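Club round at Drokton, September

Up at 5:40 to load the van. Fog on the road until past Abella, then clear. Precious had already claimed our usual spot in the paddock, next to the tap, so we didn't have to haul water this time.

Scrutineering was slow. They weighed everyone twice and sent two of the juniors back for loose bumper clamps. I was fine on weight with the lead moved to the left side of the seat. Seat bolts checked, chain oiled, new plug in. Fuel mixed the night before.

Practice was poor. The back end hopped through the hairpin and I couldn't get the kart to settle. Went up on the tire pressures, which made it worse, then down lower than I had started and it came right. I should have written down what I ran here in June. Qualified ninth out of the seniors on old Flisex tires. I was saving the new set for the final.

Heat one: ninth to seventh. Alfredo spun in front of me at the chicane and I went around on the grass. Heat two: got boxed in at the start, dropped to eleventh, finished eighth. My left ribs were sore after that one. I need to do something about the padding before Clollside.

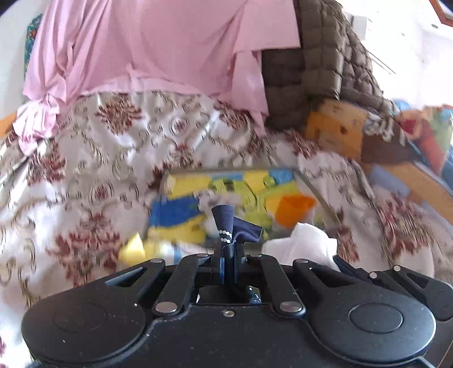 Wilfredo said I was braking too early for turn four and giving away the inside every lap. He said to brake at the second board, and if I ran wide I would at least know where the limit was. I told him the brakes were fading. He said everyone's brakes fade and to pump the pedal on the straight.

So I tried it in the final. Ran wide on lap two, lost one place, then got it right the rest of the way. Passed Imelda on lap six and held fifth to the flag. Best result of the year for me. Alfredo won it by a long way.

Spent $80 on a rear sprocket and a chain from the trade van. The old sprocket has two hooked teeth and I don't trust it. The entry for Clollside is due by the end of the month and I haven't sent it.

Home after dark. Kart still in the van. Ribs no better.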